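Pluver gripper kit – worth 300 quid?

brirden_bob
Had mine 3 weeks now. Setup was easy enough but the app is slow. The fingers are great with light stuff – I've got it on paper cups at the moment and I'm quite pleased.

Huanca
Can't agree, sorry. I paid the same and sent it back. For that money I want a proper manual, and the Trosov one has one.

brirden_bob
Fair, the manual is rubbish. But the Trosov is nearer 1000 once you've added the wrist camera!

Rostyslav Tkachenko
I'd still go Trosov if you use it every day. For a hobby bench, Pluver.

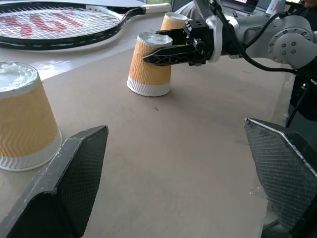 Does the Pluver kit come with spare finger pads?
One set in the box, and after that you order them from the shop in pairs.

Huanca
Mine had none in the box, so check before you sign for it.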